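Search minutes and notices
Posted in June by Stela Tudose

Parbridge shared workroom – minutes of the users' meeting

Present: Fidelina Cuervo (chair), Maricica Nedelcu, Valentin Pîrvu, Zarmeena Bukhari, Stela Tudose (minutes). The meeting opened at 6 p.m., or when Valentin had found his glasses, whichever the reader prefers.
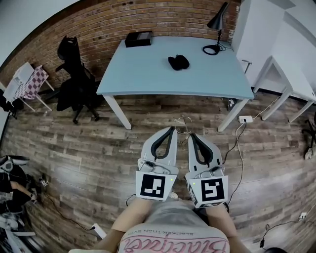
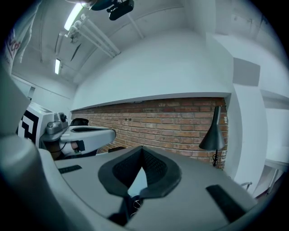

1. Brick wall. Fidelina reported that the landlord's offer to plaster the wall is still open and will stay open until we say something to him. Maricica is in favor of plaster, on the grounds that brick sheds dust and she is the one who sneezes. Zarmeena said the brick, with its pale mortar lines, is the only thing in the room anyone has ever complimented. Valentin asked whether it could be sealed instead. The quote from Kassa for a clear sealer is $1,550, and a silence followed. Agreed to ask Kassa for a price on the stretch behind the blue table only. Stela to write.

2. Cables. Maricica raised the power strip on the floor by the right leg of the blue table, and the white cable that runs from it across the boards. She has raised it before. Valentin offered to move it up under the tabletop with clips and was reminded that he offered this in the winter. He would like it minuted that he has now bought the clips. To be done before the next meeting.

3. Lamp. Zarmeena asked that the black desk lamp stay at the back right of the table, where its cord reaches, and stop traveling. Agreed without discussion, a first for this group.

4. Chairs. Fidelina has been offered two more office chairs from the Geltodcombe branch, free if collected. Maricica wanted to know what was wrong with them. Fidelina said one of them sinks. Agreed to take the other one.

5. Floor. The boards need a proper wash. Alent sells a cleaner that Zarmeena uses at home and speaks of warmly. Stela to buy one bottle and keep the receipt this time. Valentin pointed out that washing a floor with a power strip on it would be unwise, and was referred back to item 2.

6. Any other business. Maricica asked who keeps turning the heating up to 4. Everyone said 2 was plenty. The thermostat was then checked and stood at 4. Fidelina suggested a note next to it, and Zarmeena said the last note had been used as a coaster.

Stela asked that corrections to these minutes reach her in writing and not through the bathroom door.

Next meeting: same room, same time. Valentin to bring the clips.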